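Hands budget for a two-arm kitchen setup, where would you put the money?

gasalico_lab
Posted 2020-12-21

Hi all, planning next year's spend and I keep going back and forth. We do drink stocking: bottles on the counter, cans in the freezer drawer, both arms sharing the work. I have 2,000 set aside for hand parts and I can either buy one spare hand outright or a pile of fingertips and cables. Bottles are most of the workload, and the grip around the middle is what we do all day.

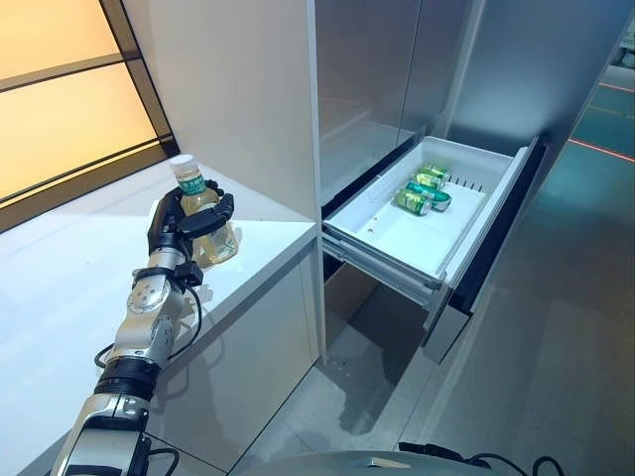

Quotes so far

Turnard will sell a refurbished spare with a 60 day warranty. Jovora does finger kits at 182 a set, and I'd want several. Leaning Turnard because downtime scares me more than wear does!

drawerguy50
Don't do it. A spare hand sits in a cabinet until June and then you find the firmware is old. Buy kits. I'd also budget for cable management, because with two arms working next to an open drawer that's where my money went (three wrist cables last year, ugh).

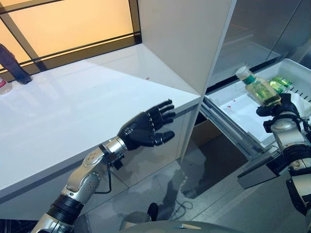 Left hand open by the counter, right hand with the bottle over the drawer

blackburn_fan
Gotta disagree with drawerguy. We lost a whole week waiting on a kit from Blackburn. With a spare you swap and keep going. My only question is whether you need two good hands, or one good one and a cheap gripper for the light stuff. Tea bottles lying on their side are our worst case, so I'd test those before paying anybody.

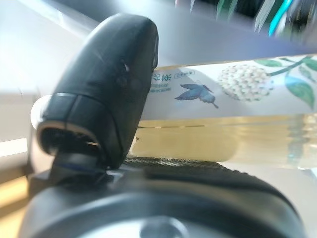 Does the Turnard price include the wrist adapter?
It's extra, and they list it on a separate page, so ask for one quote with everything on it.

gasalico_lab
Ooh, good catch on the adapter, I'd missed that completely. That eats a good chunk of the kit money. 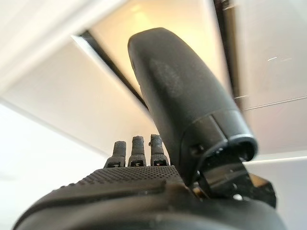

My budget sheet now has a line for wear parts, which it didn't before. I'm putting in two Jovora sets and asking Turnard to hold the refurb price for 50 days. The thumb has a lighter speckled patch on it, like dust or wear, and if it's wear I'd like a replacement on the shelf. The palm grip I'm leaving alone for now.

drawerguy50
Two sets is fine. Still think you'll regret the spare, but it's your money. Post the adapter price when you get it, I'm curious.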